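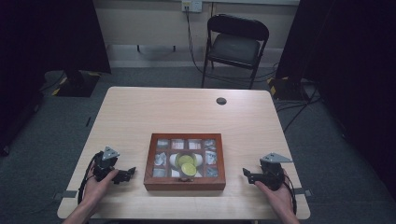 Hand-Held Demonstration (robotics)

By Aidan Moynihan
May

Hand-held demonstration is a method of teaching a robot a task in which a person carries out the work while holding the same kind of gripper the robot will later use. It belongs to the wider field of learning from demonstration, together with remote control, or teleoperation, and kinesthetic teaching, in which the arm itself is guided by hand.

Method

The operator holds one gripper, or one in each hand for two-handed tasks, and performs the task at a table. The position of each gripper and the opening of its jaws are recorded over time, usually with video. The recordings are then used to train a control program. No robot arm is needed at this stage, and the work can be done in an ordinary carpeted room.

Tasks commonly involve picking up, moving and placing small objects on or near a box or tray. In the Avuren procedure, 34 demonstrations are recorded for each task, and the starting position of the objects is changed after every 10. The Flisura collection, prepared at Trasirdale, contains 201 recorded tasks.

Limitations

A person can reach positions that a given arm cannot, and such recordings must be corrected or removed. Cables may restrict movement in wired systems. Operators feel contact through the handle, but this information is lost unless force is also measured.

Last updated: May

Related articles
Chu calibration method
Kinesthetic teaching
Teleoperation
Two-arm manipulation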